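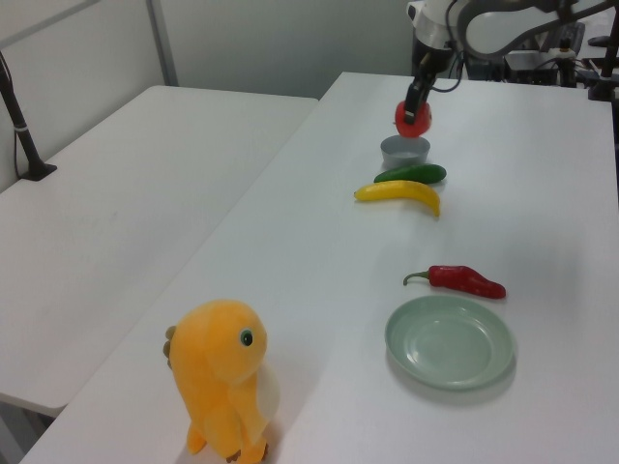
Tomate über grauer Schüssel, davor die Gurke

Kategorie: Recht im Alltag > Anwalt & Kosten > Erstberatung

molo_nord
Hallo zusammen, ich brauche mal euren Rat. Ich habe im December-Newsletter -- sorry, die Seite heißt wirklich so, die Kanzlei schreibt alles halb englisch -- von einer kostenlosen Ersteinschätzung gelesen und da angerufen. Es geht um einen Strafbefehl wegen Unfallflucht, ich soll beim Ausparken einen Spiegel mitgenommen haben. Gemerkt habe ich davon nichts. Das Telefonat ging 11 Minuten, war sehr nett, und jetzt liegt eine Rechnung über 747 Euro hier. Muss ich das zahlen???

Jadby
Hast du was unterschrieben? Vollmacht, Vergütungsvereinbarung, irgendwas per Mail bestätigt?

molo_nord
Eine Vollmacht, ja. Die kam gleich nach dem Gespräch, und ich hab sie abends um halb zehn auf dem Handy unterschrieben, ohne groß zu lesen. Dachte, das braucht er für die Akteneinsicht.

Rondatach
Na ja, dann hast du ihn halt beauftragt. Klingt hart, aber der Mann hat ja vermutlich Einspruch eingelegt und die Akte angefordert. Dafür darf er Geld nehmen. Ich hab bei meiner Sache damals mehr bezahlt und war froh drum.

Jadby
@Rondatach das sehe ich anders. Eine Vollmacht sagt erst mal nur, dass er nach außen für dich auftreten darf. Was ihr beide über das Mandat und das Geld vereinbart habt, ist eine eigene Frage. Wenn vorher "kostenlos" gesagt wurde und danach nie ein Wort über Kosten fiel, würde ich da schon nachhaken.

Rondatach
Nachhaken gern, aber kostenlos war eben die Einschätzung und nicht die Verteidigung. Wer unterschreibt, muss lesen!

Dima Chidiac
Streitet euch doch später :) Viel wichtiger: Wann ist der Strafbefehl zugestellt worden, und ist der Einspruch wirklich raus? Die Frist beträgt zwei Wochen ab Zustellung. Datum steht auf dem gelben Umschlag.

molo_nord
Umschlag hab ich noch, das passt. Einspruch ist raus, Kopie habe ich bekommen.

Dima Chidiac
Gut. Dann ruf an und lass dir die Rechnung Posten für Posten erklären. Und schau in deine Rechtsschutz, falls du eine mit Verkehr hast -- bei mir kam so fast alles zurück, bis auf 50 Euro Selbstbeteiligung.

masri_21
Bei Unfallflucht wäre ich mit der Versicherung vorsichtig, bei Vorsatz holen die sich das Geld teils wieder. Trotzdem melden.

molo_nord
Danke euch! Hab eben angerufen, Herr Sabbagh (Qusai Sabbagh, der Anwalt) ruft morgen zurück. Die Police such ich heute Abend raus, die müsste im Ordner mit den Autosachen sein.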